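Teaching the Two-Arm Cell to Sort Wires by Remote Control

These steps cover recording a wire sorting task on the Dorkberg bench cell. You drive both arms from the leader handles and the cell logs what you do. Read the whole page before you power anything on.

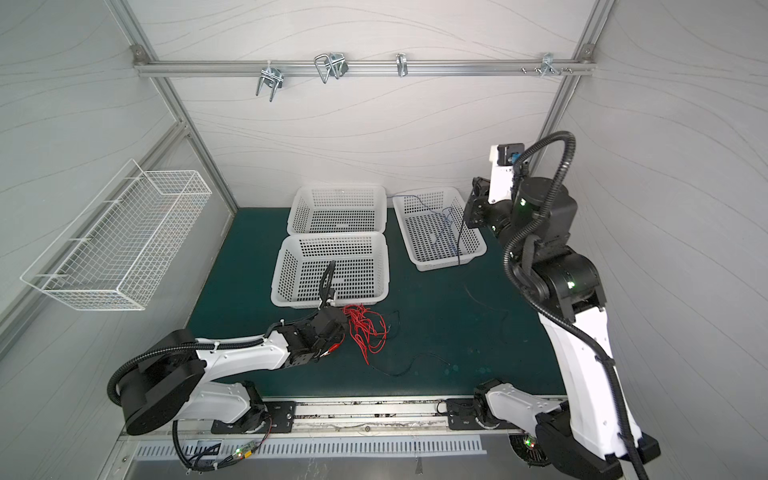
What you need

A cell with both arms calibrated
The leader handles, plugged in and zeroed
Three perforated baskets
A mix of loose wires in at least two colors
The Movard recorder, version 2 or later

Step 1. Lay out the baskets

Put one basket at the back center, one directly in front of it, and one to the right. The right one can sit at a slight angle. Leave enough open mat at the front for the wire pile. Both grippers have to reach the right basket without the arms crossing, so move it before you start if they can't.

Step 2. Place the wires

Drop the red bundle in front of the front basket and leave it tangled. If you straighten it every time, the trained policy will only work on straight wires. Blue and black wires go in the right basket. A stray black one on the mat is fine.

Step 3. Start a recording

Bring both arms to the ready pose and press the left pedal. Wait for the tone. Anything you do before the tone is not saved.

Step 4. Drive the task

Use the left arm for the red pile and the right arm for the right basket. Come down on a wire from above with the gripper open, close it slowly, then lift straight up until the end clears the basket rim. Thin wires slip if you pull sideways. If a strand hangs from the gripper, let it settle before you move across.

Keep your speed even. Long pauses in mid-air get copied by the policy, and we lost most of a batch in March that way. When you need to think, do it between recordings.

If you drop a wire, pick it up again and carry on. A few recoveries in the set are useful. If the arms touch each other, stop and discard the take.

Step 5. End and label

Press the left pedal again. Mark the take good or bad in Tavares right away. A good take on this task runs under 300 seconds.

Step 6. Reset and repeat

Shake the pile loose, shift the baskets a little, and go again. Take a break after 14 takes. Tired operators get jerky, and it shows in the joint plots.

Sending the set to training

Export the good takes to the Jarnura folder with the task name and your station number. Check that the wrist camera video plays from start to finish on each one. Takes with missing video are rejected when the set loads.

Last updated April 2, 2026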